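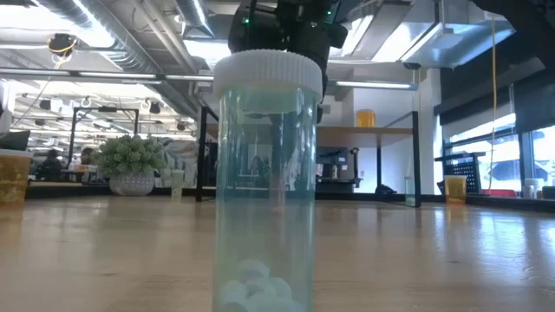 Telling a first pressing of the Dernberg 7" from the repress

Posted by Telstead in Hardcore / Punk Vinyl

I picked up a copy of the Dernberg "Fidia" 7" at a record fair in December and I can't work out which pressing it is. The seller said first press but he didn't seem sure. It's on black vinyl with the fold-over sleeve, no insert. The center labels are plain white on one side and have the band name on the other. I've read that the first press was 200 copies on clear and the rest on black, and that there was a second press a few years later from the same plates. If they used the same plates, how do you tell them apart? I don't plan to sell it, I just want to list it correctly in my collection.

Žydrūnas Vasiliauskas

Look at the run-out groove on the B side. Both presses have the catalog number scratched in by hand, but the repress has a small "R" after it. You need to tilt the record under a lamp because it's very faint. I missed it on my own copy for years.

The total for the first press was 1,347, counting the clear ones. It's an odd number because the plant ran over and the band kept the extras to sell at shows. I got mine from the drummer at one of those shows. The insert was a half sheet with lyrics to all 4 songs, and a lot of them got lost, so a missing insert doesn't tell you anything either way. 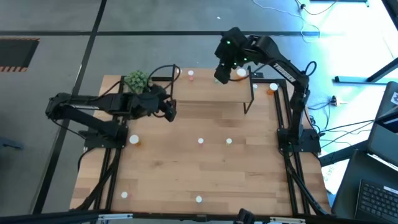 Does the sleeve help at all in telling the two apart?

Check the thank-you list on the back. The first press sleeve spells the engineer's name as Zukauskas, and the repress sleeve has it right, as Žukauskas. Sleeves did get swapped between copies, so I would trust the run-out groove over the paper.

The paper is different too. The first one was copied onto thin cream stock and it has usually gone brown along the fold. The second is brighter and a little heavier.

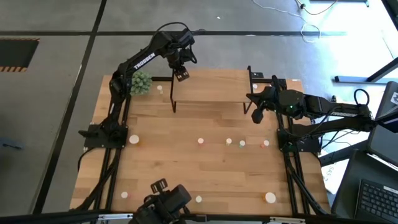 Table with two arms, one marked TROSSEN

fold_over_sleeve

pretty sure the black ones are all represses. a guy at my local shop told me first press was only clear. great record anyway, side B is the better side and the second song on it is the heaviest thing they ever did

Žydrūnas Vasiliauskas

That isn't right about the black ones. I have 2 black copies with no "R" and both came straight from the band before the repress existed. The clear ones are harder to find, but they were part of the same run.

Telstead

Got it under a desk lamp and there's no "R" that I can see, only the catalog number and a short scratch that looks accidental. The sleeve says Zukauskas. I'll list it as first press, black, missing insert. If anyone has a scan of the lyric sheet I'd like to read it, I can only make out half the words on side A.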